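Why Quilts Keep You Warm

A quilt is a kind of sandwich. It has a top layer, a fluffy middle called batting, and a backing. Stitches hold all the layers together.

Your body gives off heat all night. The batting traps small pockets of air, and the air slows the heat down — so it stays near you.

Some quilts are made in one evening by a machine. A quilt sewn by hand can take 300 hours.

Wavy stitching and a heart decorate the bedspread in the first picture.
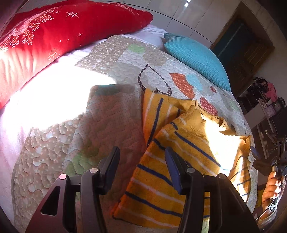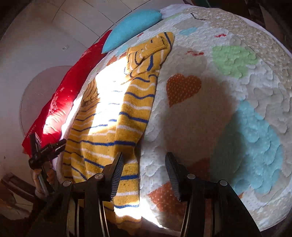 Words to Know

Batting: the soft filling inside a quilt.

Appliqué: a cloth shape sewn on top of another cloth.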